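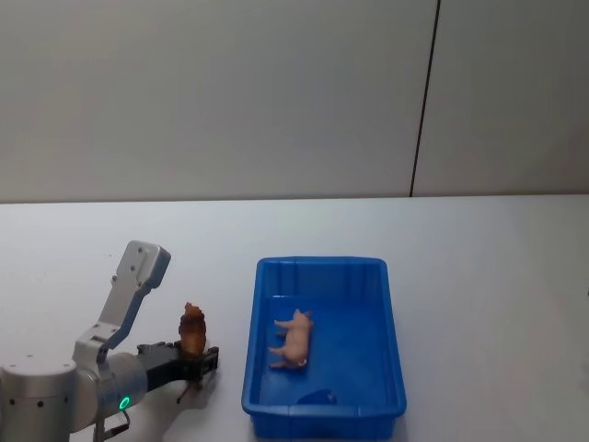
Agnes Haugland wrote to us in March asking whether she really had to hand back her small-animal set sorted by habitat, as it had taken her most of an evening and her grandson kept insisting that the bear lived with the penguins. No, Agnes, you do not! The bear may live wherever your grandson likes. But her letter made us see that we have never properly written down how the small-animal sets work, so we have gathered up the things people ask us most often at the Sovham Toy Lending Room and answered them as fully as we can. If you only want the opening hours, they are at the very end.

What comes in a small-animal set?

A bag of small figures, a shallow tray to play and sort in, and a card with a drawing of every animal in that set. The figures vary quite a bit from one set to the next, because they came to us from many different homes, and some are beautifully detailed while others take a bit of imagination. Please go by the card when you want to know what should be there. The names on it are only our best guesses, and families have argued very persuasively that our otter is a weasel.

How small is small?

Most of the figures are thumb-sized, and a few are smaller than that. They are not for children under 3, and please be careful if there is a baby or a crawling brother or sister in the house, even if the set is meant for somebody older. We keep a separate shelf of big chunky animals for little ones, and we are always glad to swap a set over for you at the desk.

Why do you lend a tray with them?

Mostly because of sofas. Small animals disappear down the sides of things, and a tray with a raised edge gives them somewhere to belong. It also makes it much easier to stop for supper, as the whole game can be lifted up and put on a shelf and carried on with afterward, with nobody's zoo being knocked down. Children seem to like having a place that is clearly theirs, too, and we have had trays come back having been a lake, a farmyard, a hospital and (for one very long weekend, we were told) the moon.

What sort of table is best?

Any table you have. If you are choosing, a plain pale one makes the dark animals very easy to spot when it's time to pack up, and the brown ones are the ones that go missing on our own patterned rug at home, so we speak from experience. On a dark table, try laying down an old pillowcase first. Good light from one side is nice as well — the animals throw little shadows, and older children will happily spend ages drawing around them.

Do the animals have to be sorted before we bring them back?

No. They only need to be all together in the bag. If your child enjoys sorting, by all means let them sort, and you can do it by size, by color, by who has a tail, or by who would be friends. Ruoxi Fan, who looks after the sets here, likes to put the ones with manes and manes-that-might-be-fur in a pile of their own, and she has never been able to settle on where it ends.

My child can't quite stand the animals up. Is there a trick?

There is a small one. Show them how to hold the animal around its middle, between finger and thumb, with the feet pointing down, and then to let it touch the table before letting go. A lot of children open their fingers a moment too early, and over it goes. Some of our figures have slightly bent legs and won't stand for anybody, so if one keeps toppling, please don't let a child think it's their doing. A dab of modeling clay under the feet is fine, as long as it is picked off again before the set comes home.

How do we clean them?

Warm water, a drop of dish soap and an old soft toothbrush for the manes and other textured bits, where crumbs like to collect. Rinse them in a sieve so that none of them goes down the drain, and lay them on a towel overnight. No dishwasher, please, and no bleach. The trays can be wiped with a damp cloth.

We have lost one. What now?

Tell us, and don't worry. There is no charge for a missing animal. Look in the vacuum cleaner, in coat pockets and inside shoes, and if it still hasn't turned up we simply cross it off the card. If it appears months later, drop it in the jar by the door and we will find out where it lives.

Which set should we start with?

Set 345 is a gentle first one, with animals most children can already name. Set 361 has more unusual creatures and suits a child who likes looking things up. Both have the plain kind of tray, without dividers. If they are out, ask us to put your name on the waiting list, which moves faster than you might fear.

Can we give you animals we no longer need?

Yes please, and thank you. We take small plastic animals in any condition short of chewed through. Faded paint is no trouble, and neither is a missing ear. We can't take anything with batteries or magnets in it, and we have, for now, as many dinosaurs as the shelves will hold.

How long can we keep a set?

Three weeks, and you may renew it as often as you like unless another family is waiting. A message left on the desk phone is enough for a renewal, just give the number on the bag.

When are you open?

Weekday afternoons from 3 o'clock until 6. Ring the lower bell, as the upper one belongs to the dentist.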